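Keeping Your Share and Dividend Papers in Order at Home

Levente Medve
Thursday, April 10, 2025

If you hold shares, funds or a bond or two, paper builds up. Contract notes, dividend slips and yearly statements end up in the kitchen drawer with the takeaway menus. An hour a month is enough to keep on top of it, and it fits in well with the other jobs you do on a quiet evening.

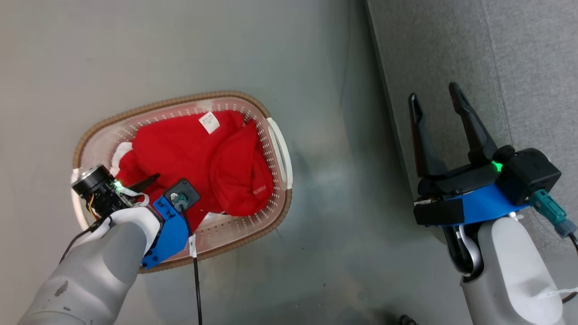
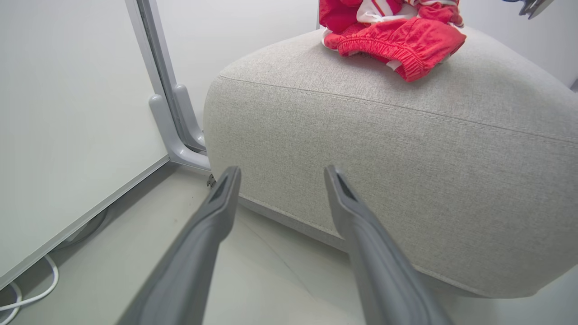 Start with one folder for each account. I have four: two for brokers, one for the pension and one for the savings bonds my aunt left me. Write the name of the provider on the spine and the account number inside the front cover, where visitors can't read it.

File contract notes by date, newest at the front. You need them when you sell, to work out what you paid. If you bought the same share several times, keep those notes together in a plastic sleeve with a slip of paper listing the dates, the number of shares and the cost including fees.

Dividend slips can go in a single envelope for the tax year. Write each payment on the outside as it arrives. Mine for last year came to £1742 over the two broker accounts, and when I checked it against the bank I found one payment from Carnik that I had written down twice.

Things to keep:
Contract notes, for as long as you own the shares and for some 5 years afterwards
Yearly tax statements
Letters about mergers, splits or name changes (when Dudás became part of Drarkden I needed both letters to work out my new cost)
Any form with your signature on it

Things to shred:
Duplicate valuations
Marketing leaflets
Monthly statements, once the yearly one has come and the figures agree

A cross-cut shredder is worth the extra money. Empty it before it is full or the blades clog, and take out staples first if the manual tells you to.

If you get everything online, download the documents anyway. Providers change their websites and old statements can be hard to find. Name each file with the year first, then the month, then the provider, so that "2025-02 Sulludell" sorts itself into place. Keep a second copy on a memory stick in a different room.

Don't store paper in the loft or the garage. Damp gets into cardboard boxes, and ink on thin dividend slips fades. A shelf in a bedroom cupboard is fine.

Last, leave a single sheet at the front of the first folder listing every account and who to ring. Update it each February.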